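Erka Serviced Lets
Kitchen and dining check, Flat 15
Date: 5/10/24
Form ref: 1516

Mark each line OK, Action or N/A. Write a comment for anything that is not OK.

KITCHEN

1. Smoke and heat alarms tested
OK. Both sounded on the button.

2. Fire blanket on hook, tabs clear
Action. Hook is loose in the wall. Blanket left in place, longer screw needed.

3. Hob knobs, seals and ignition
OK. Back left ring slow to light, same as in January.

4. Kettle and toaster leads
OK. Crumb tray emptied.

5. Sharp knives stored in block
Action. Paring knife found in the cutlery drawer with the blade facing up. Moved to the block.

6. Hot water at sink
OK. Warning sticker is peeling, replace at next visit.

7. Cleaning products out of reach of children
Action. Catch on the sink cupboard does not close. Bottles moved to the top shelf for now. Catch on order from Tultus, part 200.

DINING AREA

8. Table steady, no splinters
OK. One leg wanted tightening. Edges run over with a cloth, no snags.

9. Chairs, weight test
OK. Felt pad missing from one foot.

10. Plates and bowls, chips and cracks
Action. One side plate chipped, thrown out. Dark dinner plates all sound.

11. Cutlery, bent prongs and loose handles
OK. Forks checked by hand.

12. Placemats, fraying and backing
OK. Striped mats lie flat. Wipe with a damp cloth only, do not put in the machine.

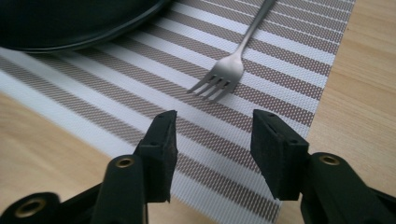 Items 10 to 12. Dark plate and steel fork on striped woven mat, dining table.

13. Walkway between table and door
OK. 80 cm clear with chairs pushed in.

14. Pendant lamp and flex
OK. Herkuline bulb fitted, correct wattage for the shade.

FOLLOW-UP

Items 2 and 7 to be done before the next guests arrive. Item 9 can wait. Side plate to be replaced from the store cupboard, same set if there is one left.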